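Search this site
Enter keywords
Go

How a Robot Arm Gets Ready to Set the Table

Print this page | E-mail this page

A robot arm can pick up a spoon. Before it does, people have to get the arm and the place where it works ready. Sometimes the first place it works is inside a computer.
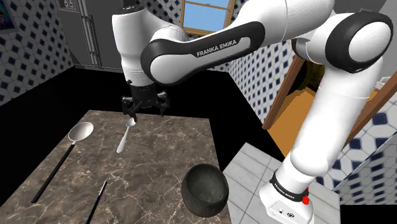 A kitchen made of numbers

The kitchen is a simulation. A simulation is a copy of something, made on a computer. The arm, the marble tabletop, the spoons and the dark bowl are all drawn by the computer, and the computer also works out how they move when they touch.

Asmaa Belkadi looks after a simulated kitchen called Prekow. Her job is to set up the arm in the morning, check it during the day and fix it when something goes wrong. She has no oil can and no wrench. Her tools are a keyboard, a screen and a long list of settings.

Why not start with a real arm? A real arm is heavy and costs a lot of money. If it pushes too hard on a table, the table or the arm can be damaged. In the simulation, Asmaa can press a button and put everything back where it was.

The parts of the arm

You can learn a robot arm by comparing it with your own.

The base is the part that stays put. It is like your feet when you stand still and reach for something. If the base is in the wrong spot, the arm may not be able to reach the whole table.

The links are the long, stiff parts. They are like the bones in your arm.

The joints are the places where the arm can turn. Your elbow is a joint, and the robot has a big one that we call an elbow too. It has other joints closer to the gripper, like your wrist.

The gripper is the hand. The one over the marble table is black, and its fingers are open. They are thin at the tips, which helps when the thing to be picked up is small.

Setting up the base

The first job is to tell the computer where the base goes. Asmaa types in numbers. One tells how far left or right the base should be, one tells how far forward or back, and one tells how high.

She also has to choose which way the base faces. If she turned it around, the arm would have to twist to get to the table.

Next she sends the arm to its home position. This is the pose it goes back to before every new job. Then she moves the joints one at a time, first one way and then the other. Every joint has a limit. Your elbow has a limit too. Try bending it backward (gently!) and you will feel where it stops.

Setting up the gripper

The gripper has its own checks. The fingers must open wide enough to go around an object. They must also close with the right amount of force. If they squeeze too little, a spoon slips out. If they squeeze too much, a real egg would break.

Asmaa tests the gripper 30 times before a new job. She opens it, closes it and looks at where the fingertips end up. If one finger stops in a different place from the other, she goes back to the settings.

Putting out the things

A spoon on a computer needs more than a shape. It needs a weight. It needs a setting for how slippery it is, which is called friction. Metal, plastic and rubber do not all slide the same way, so a spoon with a metal end and a plastic handle might need 2 different settings.

A bowl has to be hollow for the computer as well as for your eyes. If this setting is wrong, the bowl looks empty but acts like a solid lump, and a spoon dropped into it will sit on top of nothing.

A repair

One Sunday, Asmaa got a message that the arm was missing every spoon. It moved to the right place and closed its fingers too high, and came up with nothing. It did this six times in a row.

She began with the base. The numbers were correct. She checked the joints, and they all turned the way they should. Then she checked the table. Somebody had changed the tabletop for a thinner one, so the top surface was lower than before. The spoons had moved down with it. The arm had not been told, and it was still reaching for the old height.

The repair took three minutes. Asmaa typed in the new height, sent the arm home and ran the job again. This time the fingers closed on the handle.

She wrote down what had happened in a notebook file called Weten. The next person with the same trouble can look there first.

Moving to a real arm

After a job works in the simulation, it can be tried on a real arm. Some things have to be checked again. Real tables can wobble. Real spoons can be greasy. A real arm also has cables, bolts and motors, and people must look at those to see that nothing is loose or worn. They keep a stop button close by, and they stay out of the arm's reach while it moves.

Try it yourself

Put a spoon on a table. Close your eyes and ask a friend to tell you how to pick it up, using only the words left, right, forward, back, up, down, open and close. Then let your friend move the spoon a little without telling you, and follow the same directions again.

Words to know

Base: the part of a robot arm that stays in one place
Friction: the rubbing that makes things harder to slide
Gripper: the part that holds things
Joint: a place where the arm turns
Link: a stiff part between joints
Simulation: a copy of something, made on a computer

Print this page | E-mail this page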